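Take 42, and Johanna's wrist hurt.

"Again," Faisal said from across the room. Not looking up.
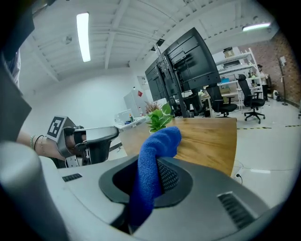 She'd been at it since lunch. Pick up the cloth, carry it, let go. Pick it up. Ravinder wanted 347 good ones by tonight, and good meant no jerking, no dropping, no giving up halfway and starting over like a person would.

"Why can't I do it like a person would?"

"You can. Just a tidy person."

So - a tidy person. She thought of her aunt Mechthild, who wiped tables slow, corner to corner, and lifted every cup. Squeezed the handles. Let the jaws close. Breathed out.

Take 43. Take 44, bad, her elbow knocked the table. Faisal struck it without being asked.

"Keep that one," she said.

"It's a mistake."

"Doesn't it need to know about mistakes?"

He thought about it. Typed something. Didn't say what.

By six her hands had stopped feeling like hers. The grippers did the reaching and she sort of came along behind. Nearly funny. She went for her coffee and caught herself coming at the mug from the side, wrist flat, slow, teh way the tool liked it.

"You're doing it," Faisal said.

"Doing what?"

"The Gomudham thing. Everybody gets it. Damian opened doors like that for a month."

She put the mug down. Tidy. Straight down, no scrape, pause, release.

"Was that a good one?"

"Wasn't recording."

She looked at the mug a while longer. Then picked up the handles agian, and he said take 45, whenever you're ready.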